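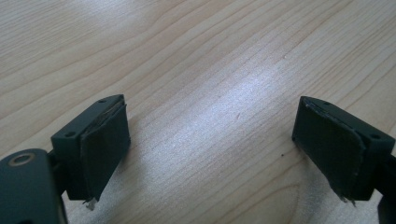

Nikola Nikolaidis runs the side of his hand over a tabletop before he looks at it. He has been refinishing furniture in Ellery for 20 years, and by his count 517 tables have gone through the shop, most of them kitchen tables that families ate at every day and stopped noticing.

"People bring me a table and tell me it's brown," he says. "Then the old finish comes off and they want to know what I did to it."

What comes up is the grain. On a board sawn flat across the log, the growth rings show as long wavy lines and closed ovals, a bit like the contours on a hiking map. Straight stripes usually mean the log was cut the other way, with the rings standing close to upright. Neither kind of board is better for eating dinner on, though buyers have strong opinions.

The shop is two rooms behind a tire dealer on the Amgate road. Tables wait in the front room with their legs off and a tag tied to each one. The back room is for sanding, and the door between them stays shut.

Nikolaidis starts with a card scraper and goes to sandpaper only when the old varnish is gone. He sands with the grain, wipes the top down with a damp cloth, lets it dry overnight and sands again. Most pale tops get an oil finish. He will put on polyurethane if a customer asks, and families with small children often do.

Beverley Tapsell of Kavummont brought in her mother's table in May. It is 84 inches long with both leaves in, and it had spent years in a garage under paint cans. She was planning to have it stained dark to match her chairs. He showed her one scraped patch near the end, and she took a week to think about it.

"I left it light," she says. "The chairs can be the odd ones out."

Her bill covered seven hours of labor plus materials. A top with deep burns or a lifted veneer takes longer – sometimes so long that he tells the owner to live with it.

For everyday care he suggests a soft cloth, warm water and a little dish soap, then a dry cloth right away. He is against spray polish of any kind. Hot pans go on a trivet. White rings from cups are often in the finish and can be rubbed out, but black ones have usually gone down into the wood.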